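The Blanket Problem

Every spring I get the same press release with a different logo on it. Last year it was Lotevine, this year it's Plikeo, and both of them would like me to know that the home robot is nearly ready. Ready for what is where things get vague. The Plikeo clip shows a machine putting 2 mugs on a shelf in a kitchen with nothing else in it. I have never lived in that kitchen.

My test is duller. I want a machine to make the bed in an ordinary bedroom, with the curtains open and the sun coming straight in, and the usual stuff piled on whatever flat surface was closest. Making a bed is a chore we hand to seven-year-olds. It is also a chore where every object changes shape the moment you touch it. A mug stays a mug when you pick it up. A fleece blanket picked up by one corner is a new blanket, and the machine has to work out all over again where the other corners went.

Two fingers closing on a piece of cloth is the easy bit, and I'll grant that the hardware for it looks fine. What I haven't seen is the part after the pinch, when you have to decide whether you're holding one layer or three, or whether you've got the sheet as well.

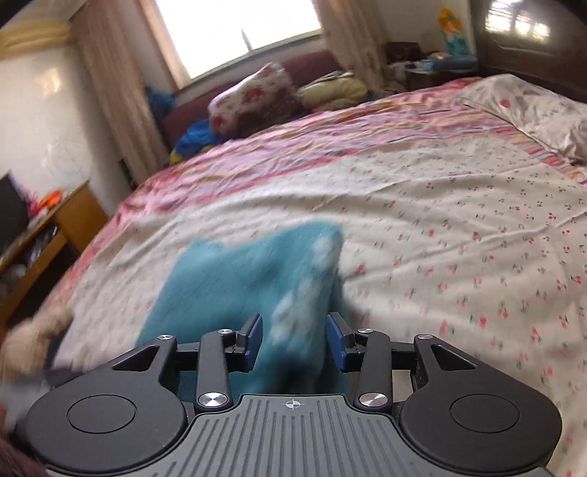 Kasun Kanagaratnam wrote to me after my last column to say I was judging the wrong thing. Speed and neatness will come, he argued, and a blanket folded badly while he is at work is still a blanket he didn't have to fold. He'd take 100 bad folds over doing it himself once.

Fair enough, and I thought about it for a few days. But a bad fold only counts if the machine knows it's finished and doesn't drag the pillow onto the floor along the way. Somebody has to come home to the results. I spent a morning in May at a commercial laundry in Sendosthorpe that handles 460 sheets on a slow day, and the flat pieces go through a machine that has done that one job well for years. The fitted sheets and fleece throws go to a table, where Edileuza Evangelista does them by hand. She was faster than I could follow.

That laundry has every reason to automate the table - the money is there, the lighting is good, and no stuffed animals turn up in the way. It hasn't. Until it does, I don't see why I should believe anyone who says my bedroom is next.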